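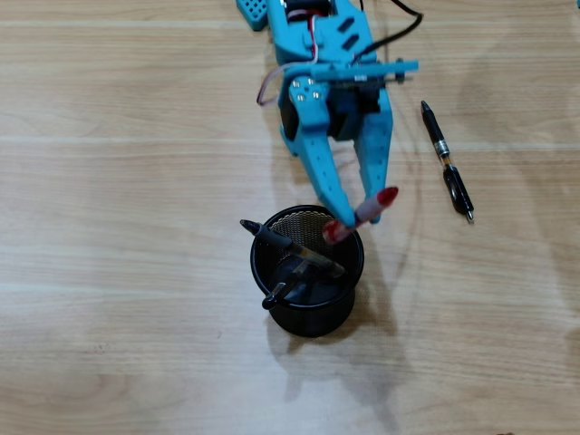 Red marker, black mesh pen holder.

Home | Desk Notes | Archive | About

Monday, September 7, 2026

The round mesh holder has replaced the ceramic mug I kept pens in. The mug weighed 285 grams empty and had no drainage for dust, so eraser crumbs packed into a layer at the bottom. Mesh lets most of that fall through, and a dry brush clears the rest.

Sorting rules are unchanged. Each pen gets a short line on scrap paper. A faint line means a second try after a minute – a broken line means the trash. Markers are stored cap down, pencils point up. Refills stay in the drawer with the Pruitt cards.

Mesh does scratch. On a light wooden top I would put felt under the rim, cut from a sheet and glued in a ring. Mine is 60 mm across and has not shifted so far. I'll check the glue again in October and redo the drawer dividers at the same time.

Contact | © Skarmont Desk Notes | Back to top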